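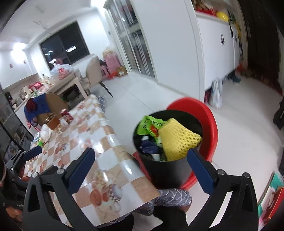 A full wastebasket above a red basin.

How to read back issues offline in the Caltia app

With a Caltia subscription you can save whole magazines to your tablet or phone and read them without internet. The steps are the same on both devices, only the menu is in another place.

1. Open the app and sign in with the same e-mail which you used for the subscription.
2. Touch Library, then Back issues. Choose a title, for example the gardening monthly Eltska.
3. Touch the small arrow under the cover. One issue takes up to 200 MB, so please use Wi-Fi for this.
4. Wait until the arrow becomes a tick. If you close the app before, the download stops and you must start it again.
5. Switch on flight mode and open the issue once, to check that all pages are there.

You can keep 37 issues on one device, and you can use 4 devices with one account. When the limit is reached, hold your finger on an old cover and choose Remove from device. The issue stays in your library and you can download it again later.

Issues from before July have no text view, only the page view. To make the letters bigger, turn the tablet on its side and touch the page two times.

Updated Wednesday, November 5, 2025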